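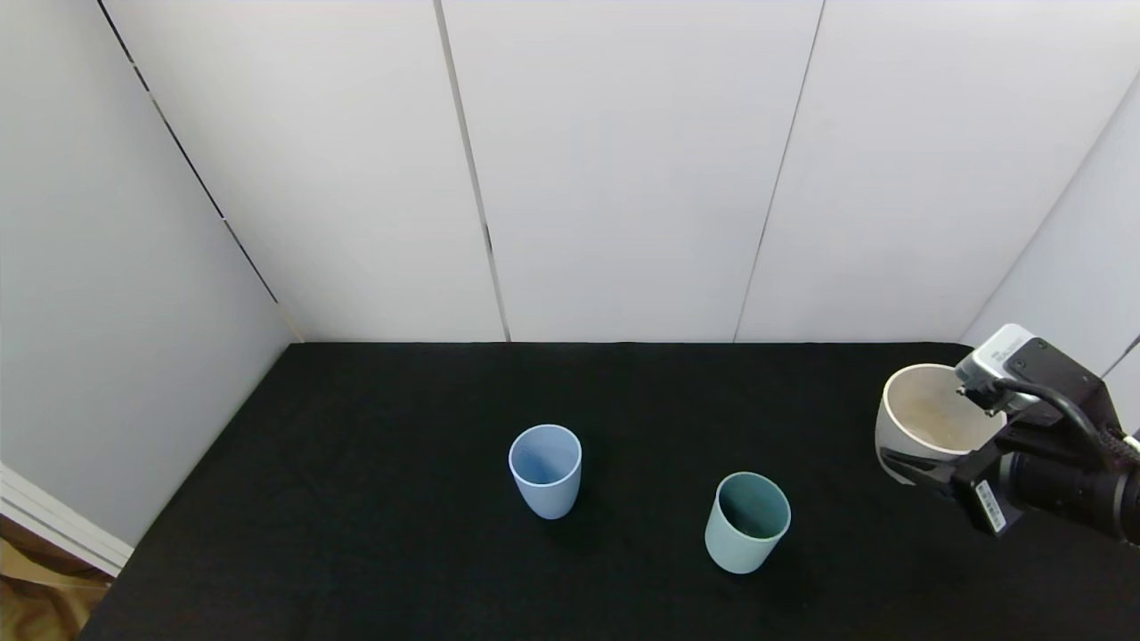

The second act of Gladys Rengifo

Last updated: 15 February 2025

She's late, then she's early, because it's the wrong café and the right one is next door and she got there before me. Coat still on. Tea ordered for both of us. Gladys Rengifo is 53 and has the kind of face you think you went to school with. People come up to her and say did you work at the building society. She used to say no. Now she says yes, which branch.

If you watched television in the afternoons at any point in your life you know her from Pedano, the hotel soap, where she was Marta on reception. Eight years of Marta. Marta had two weddings, a kidnapping, a twin (also Rengifo, in a wig she describes as "a crime against the horse"), and then one July she went up in the lift with a suitcase and never came down. No funeral, no leaving do. The writers had just run out of Marta.

"I found out from the script," she says. "Page turns over, and there's no me. I thought it was a printing thing. I rang the office about the printing."

What came next was not much. A few adverts. A voice on a cartoon about a bus, which her nephew says is her best work. Teaching, which she liked, and a Christmas show, which she didn't. She says all this very fast, as if reading out someone else's shopping list.

Then Sirer. If you haven't seen it, go and see it, I'll wait. Small film, small money, directed by Yesenia Llanos, who had made shorts till then and who wrote the part of the mother with Rengifo's picture taped over her desk. A still from Pedano, as it happens. Marta with the phone in her hand.

"I didn't know if she was good," says Llanos on the phone from the edit of something else. "I'd seen her when I was off sick from school. I knew I'd believed every word and the words were terrible."

So she wrote her fewer of them. The mother in Sirer barely speaks. She sells up, she packs, she doesn't pack the one thing, and her daughter (Ingrid Ambrose, very good, more on her in a minute) waits in the car. Nothing much else happens. I cried at the bit with the keys and then again on the bus.
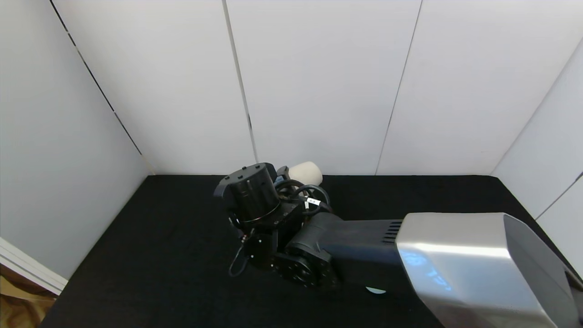 The scene everybody brings up is the supper. Mother and daughter, one lamp, a plate of something neither of them is going to eat. Ambrose has the speech, the whole great long bitter thing, and Rengifo has one move. She reaches over and takes the plate away. It took all of a day to shoot and she kept making the move smaller, Llanos says, until there was no shoulder in it and no face in it, only the arm. I keep thinking of it as something like the robot arm over its black surface there, coming in low on the diagonal from one corner, silver and then dark grey, round-edged and pointed at the middle. No feeling in it whatever. You supply that yourself, sitting in row F with your coat on your knees.

Rengifo, told this, laughs so much she has to put the tea down. "I was trying not to knock the lamp over."

Ambrose remembers it differently. "I was furious with her. Really. I'd done all this crying and she took my dinner away, and I knew straight off which of us people would be looking at." She says it fondly. The two of them still talk most weeks, mainly about dogs.

There was a bit of a fuss about the soap business when the film came out. One or two reviews did the thing where they were amazed. Fancy, off of daytime. Rengifo kept the worst one and can do it from memory, with a voice. She's not cross, she says, and then is, a little, for the length of half a biscuit.

"We did 6 scenes before lunch on that show. You learn the line in the corridor and you say it to a man holding a mop and you get it right, because there's no time to get it wrong. Where do they think you learn to be quiet? I learned it there. I was behind that desk for years listening to other poeple's plots."

It's a fair point and I've not heard it made better. Soap acting is listening. Somebody's got to be in the shot while the news is broken, and if you are any good the camera starts to wander over. Go back to the Pedano episodes now and it's all there, the stillness, the tiny look down before an answer. Buried under the music, admittedly.

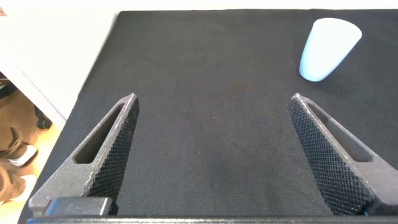
What she did next

Took her time, mostly. The offers after Sirer were mothers. Sad mothers, stern mothers, a mother in space. She turned down the lot of them and her agent, Ruth Llanos (cousin of the director, and yes it's caused some confusion with the post), didn't argue.

"She said she'd do the next one if it had a joke in it," says Ruth. "That was the only rule. I read a great many scripts with no joke in."

The one with the joke was Tello, a six-part comedy about a failing driving school, out later this year. Rengifo plays the owner, who can't drive. I've seen the first two and she is filthy and quick and very funny, and talks more in ten minutes than in the whole of the film. Gladys Espinoza wrote it. The two Gladyses on one set made for a hard few weeks, so the crew went by surname, then by "tall" and "other". She won't say which she was. She is not tall.

Espinoza had a different worry. "Everyone wanted her because she didn't say anything. I was handing her pages and pages. I thought, am I breaking it?"

The read-through settled that. By the second scene the man who plays the examiner had to go and stand outside.

There's also Fliva, a stage thing, two-hander, still being argued over. She'd rather not talk about it and then talks about it for quite a while. She wants it in a small room. The producers would like a larger one. I get the feeling it'll be the small one.

Would she ever go back to Pedano? It's still running, it's still got a reception desk, and nobody ever saw Marta leave the building. Fans write in about this. Proper letters, some of them with floor plans.

She does up her coat, which was never actualy undone.

"She's been in that lift an awfully long time," she says. "She'll want the loo."

And off, up the road, stopped before the corner by a woman with a pushchair who wants to know, I can just about hear it, if she ever worked at the building society.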